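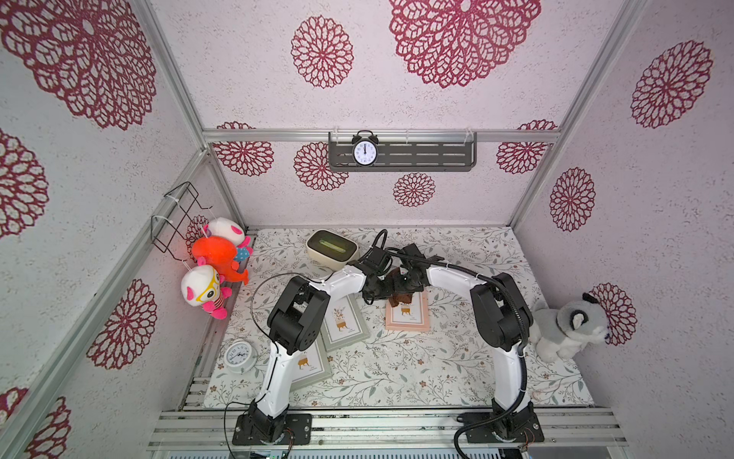
Page 2 of 2

Search tickets
Enter ticket no. or keyword

Pletness two-arm cell, Bañez workshop
Subject: right arm stops short when the grippers meet
Status: open (was closed by support, reopened by us)

Reported fault
The right arm stops with a following error when both grippers come together over the middle of the mat. It never does it out by the right wall. The log has 13 of these stops for August and every one is on the right arm. The left arm runs the same controller version and has logged none.

First reply from Nultus support
"Please re-run calibration and update to the current release."

We had already re-run calibration before opening the ticket, and said so in the ticket. I did it again anyway. Both arms homed without complaint and the fault came back the same afternoon. I have not updated. The release notes don't mention following errors and I'm not changing two things at once to please a form reply.

Second reply from Nultus support
Asked whether objects in the work area could be blocking the arm. We run frames and cloth on the mat and we move them between runs, so I took their point far enough to clear the centre and run the same path with nothing under the grippers. It stopped in the same place. I'd call that settled. They asked again the next morning.
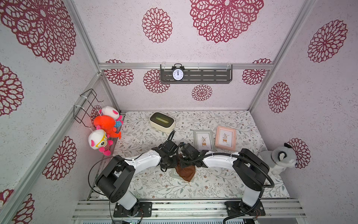

Dexter Navarro

My own guess is the thick corrugated sleeve on the right arm. The left has only a thin cable with a free loop, and the right has that great heavy thing running along the links and dropping towards the front rail. When the arm comes inward the sleeve has to bend with it. Amado Dizon thinks the elbow gearbox is worn. I doubt it at this age, but he has been right about gearboxes before, so both got checked.

What was done:

09:40 Power off, right arm supported by hand. Felt the elbow for play. None that I could find. Amado found "a bit".

10:15 Checked the bolts on both base plates. All tight. Front rail tight. Pulled on the right base plate while watching the rail, no movement.

10:50 Released the upper clip on the sleeve and gave it more slack at the elbow. Closed it up again and ran the inward path at half speed. No stop.

11:30 Full speed, same path. Stopped once, later in the move than usual. Following error limit is set at 550 counts and it only just went over.

13:20 Moved the lower clip as well. Left the path running over lunch and after, more than 2000 cycles, no stops.

Which looks like a fix, and Nultus would like it to be one. They closed the ticket on the strength of it. I reopened it -- moving a clip until the error goes away tells me the sleeve was adding load, but the left arm has a good deal of margin on the same move and the right still hasn't. Peak error is lower than it was. It is not low.

Still to do
- Get the thinner Osura sleeve and try it on the right arm. Quoted, not ordered.
- Swap the two motor driver boards left to right and see whether the high reading follows. Amado to do this.
- Do not raise the 550 limit. Support has suggested it twice.
- Check the clips weekly until then. If either has slid back down, note it here before moving it.

Last comment (Nultus support): "Can you confirm the issue is resolved?"
Reply: No. See above.

This site uses cookies to keep you signed in. Accept / Manage settings
Contact the Pletness service desk | Back to top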